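Pallomico B20 Bass Preamp and DI

The Pallomico B20 is a single-channel bass preamp with a balanced direct output, intended for two- and three-piece bands in which one bass signal has to feed more than one amplifier. It was designed by Justinas Kļaviņa and replaces the earlier rack version in the range.

Signal path

The input is a standard quarter-inch jack with a switchable pad for active instruments. After the input buffer the signal divides into two paths. Path A stays clean and passes through a three-band equalizer. Path B goes to the drive section, which has its own gain, tone and level controls, and a high-pass filter ahead of the clipping stage. The filter keeps low notes out of the drive circuit, so chords and octave effects stay readable at high gain.

The two paths can be blended to a single output or sent separately, A to a bass amplifier and B to a guitar amplifier. The B output is transformer isolated and has a ground lift on the rear panel. A polarity switch is fitted to path B – use it if the low end drops away when both amplifiers are on.

Direct output

The XLR output can be taken before or after the equalizer. Cabinet filtering applies to the XLR only and does not affect the jack outputs. The filter was voiced by Ingeborg Gisler from recordings of a closed-back Rillov cabinet, with the microphone slightly off the center of the speaker.

Controls and footswitches

Footswitch 1 engages the drive path. Footswitch 2 mutes all outputs except the tuner send. Both are soft-touch relay types and can be set to latching or momentary operation by holding the switch down while connecting power. The unit always starts with drive off and mute on.

Specifications

Input impedance: more than 1 megohm, pad off
Equalizer range: plus or minus 20 dB per band
High-pass filter, path B: 40 Hz to 400 Hz, continuously variable
Power: 9 to 18 V DC, center negative
Outputs: two jack, one XLR, one tuner send
Enclosure: folded steel, black or gray

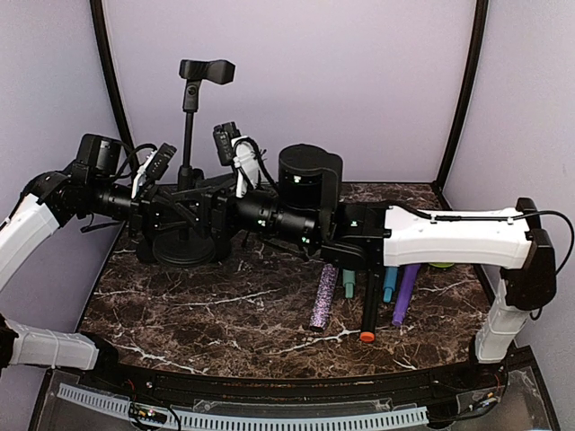 Robot arm with black gripper over a brown marble-patterned tabletop.

Power supply

No supply is included. Pētersons and Clestico isolated supplies are both suitable. Headroom in the clean path increases at 18 V – the drive section is regulated internally and sounds the same at either voltage. Battery operation is not supported.

Ordering

The B20 ships with four adhesive feet and a printed manual. Rack ears and a replacement knob set are sold separately. Orders for the gray enclosure ship from January. Warranty is 6 years on the circuit board and 20 months on switches and jacks.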